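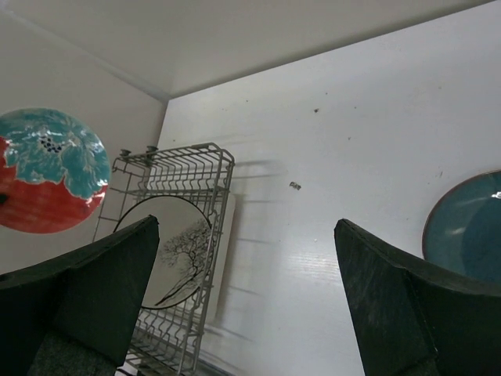

Skandine sync: read the fine print first

January 15, 2018
Print | E-mail this item
Shares: 16 | Comments: 2

Zasen says the new sync service in Skandine will end duplicate customer records. We heard the same promise in July, and our own database still has 2755 of them.

The pitch is that Pal, the matching tool, now compares phone numbers and mailing addresses as well as names. Fine. But the release notes say matching only runs on records edited after the upgrade. Old duplicates stay put until someone opens and saves each one, or pays for the cleanup add-on.

Rajkumari Tripathi ran the trial in the Niltstead office. Pal merged 192 records, and she had to pull two of those apart by hand – a father and son at the same address. There is no undo button. Dionysis Kalogeropoulos asked Zasen support whether one is planned and was told it is "under review."

Our advice is to leave automatic merging off and use the preview list. Export your contacts before you upgrade. If your custom fields feed a billing report, test that too – the notes don't mention custom fields at all, and I wouldn't take that as good news.

E-mail to a colleague | Print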